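Hivus Werkstattservice
Anleitungen / Arbeitsplatz

Helle Arbeitsunterlage einrichten und pflegen

Stand: 2025-01-28

Diese Anleitung beschreibt das Einrichten einer hellen Arbeitsunterlage auf einem Tisch mit Holzplatte und seitlichen Profilen. Sie gilt für alle Arbeitsräume am Standort Overgaard. Eine helle, ebene Fläche erleichtert das Auffinden kleiner Teile und schützt das Holz vor Kratzern.

Benötigtes Material

Weiße Schaumplatte, passend zur Holzplatte
Weißes Papier, großer Bogen
Weiche Bürste, fusselfreies Tuch
Cuttermesser und Stahllineal
Schwarzes Gewebeband für Bodenmarkierungen

Schaumplatten und Papier sind über das Lager Prarkier zu beziehen. Beschädigte Bögen werden nicht ausgegeben.

Schritt 1: Tisch vorbereiten

Räumen Sie die Holzplatte vollständig ab und bürsten Sie Staub und Späne von hinten nach vorn ab. Prüfen Sie anschließend, ob die Platte zwischen den Profilen fest aufliegt. Lose Platten sind vor der weiteren Arbeit zu befestigen.

Schritt 2: Schaumplatte zuschneiden

Messen Sie die freie Fläche zwischen den Profilen aus. Der Zuschnitt soll nicht auf den Profilen aufliegen. Schneiden Sie in mehreren leichten Zügen am Stahllineal entlang, stets vom Körper weg. Bohrungen in der Holzplatte, die weiterhin benötigt werden, bleiben frei.

Schritt 3: Unterlage auflegen und prüfen

Legen Sie die Schaumplatte flach auf. Sie darf nicht kippeln und sich an den Ecken nicht wölben. Papierbögen, die als Auflage dienen sollen, sind vorab auf Flecken, Einrisse und unsaubere Kanten durchzusehen. Auch einzelne dunkle Punkte sind zu beachten, da sie mit Kleinteilen verwechselt werden können.

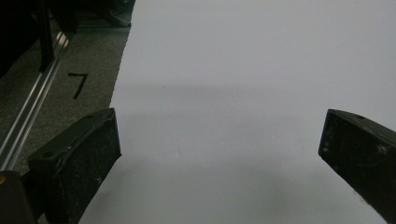
Papierbogen mit unregelmäßiger Kante auf dunkelgrauem Teppich.
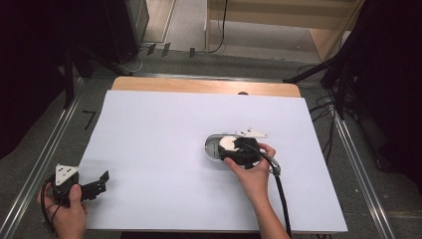
Schritt 4: Kabel und Geräte anordnen

Führen Sie Kabel auf kurzem Weg seitlich vom Tisch weg. Stative sind so aufzustellen, dass ihre Beine den Zugang nicht behindern. Runde Geräte und kleinere Gegenstände können in einer flachen Schale abgelegt werden. Feste Standplätze werden mit Gewebeband am Boden gekennzeichnet.

Schritt 5: Reinigung und Austausch

Wischen Sie die Schaumplatte nach Arbeitsende mit dem trockenen Tuch ab. Lösungsmittel sind nicht zulässig. Platten mit tiefen Schnitten oder Druckstellen werden ausgetauscht, verschmutztes Papier wird dem Altpapier zugeführt.

Bestellung

Die Schaumplatte ist unter der Artikelnummer 3000 geführt, das Papier unter 400. Bestellungen nimmt die Materialausgabe Londadov schriftlich entgegen. Bitte geben Sie den Arbeitsraum und die gewünschten Maße an.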